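**Gripper comparison – progress note, 1/30/21**

Thank you again for your patience over the winter, and for the kind words about the last note. We are a little behind where we hoped to be (the second set of fingers was held up through most of December), but the bag-packing part of the comparison is well under way and I'm happy with how it is going.

As you'll remember, we are comparing two grippers, the Gestelau and the Skadia, on the same arm and with the same Clullora controller. The job is to put snack packets into a gift bag, and we chose it on purpose – glossy packets slide, and paper-like bags fold over just when you'd like them to stay open. So far we have logged 1,401 attempts out of a planned 1,899, with wrist video kept for nearly all of them.

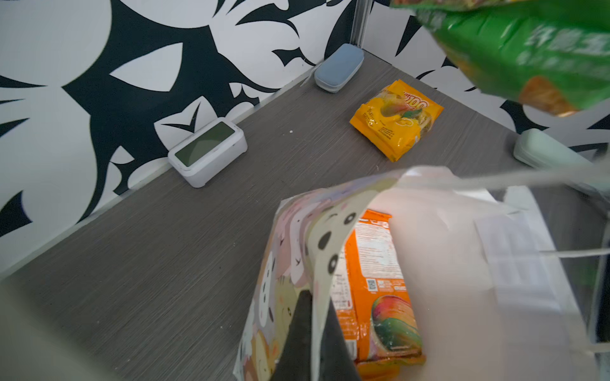
Packets and the gift bag, from the wrist cameras. 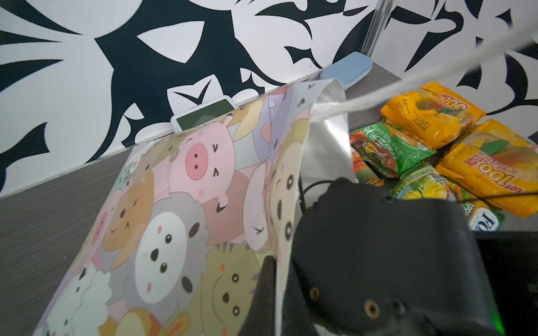

**Will the remaining attempts need more money?**

The current budget covers them, including one spare set of fingers from Kováčik. We would only come back to you if we wanted to add a third gripper.

The main thing slowing us down is resetting between attempts, which takes about 10 minutes when the bag has lost its shape. We've started keeping a few fresh bags close by, and that has helped a good deal! Next we'll finish the Skadia runs, go back over the attempts where a packet caught on the rim, and send you the full table with both grippers side by side.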